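Filldale Workshop Tips - small parts shelf

Quick one before I forget. Sorting the shelves on Sunday, took longer than planned.
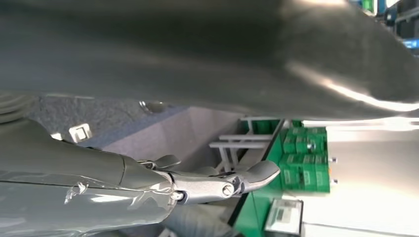 Green boxes stacked in rows, light gray rack beside them.

Same size boxes, same color, one shelf. Mixed sizes slide around and you lose the back row.

Label the front, not the lid. Paint marker holds up better than tape.

Heavy stuff low. Bolts weigh more then you think - 200 in one box is plenty, 100 if the shelf is thin.

Wipe the rack before anything goes back on it. Old sock, bit of dish soap.

Leave one box empty for strays. Sort it when its full.

Carpet scraps collect metal filings, so run a magnet over them first, vacuum after.

More on drawers next time.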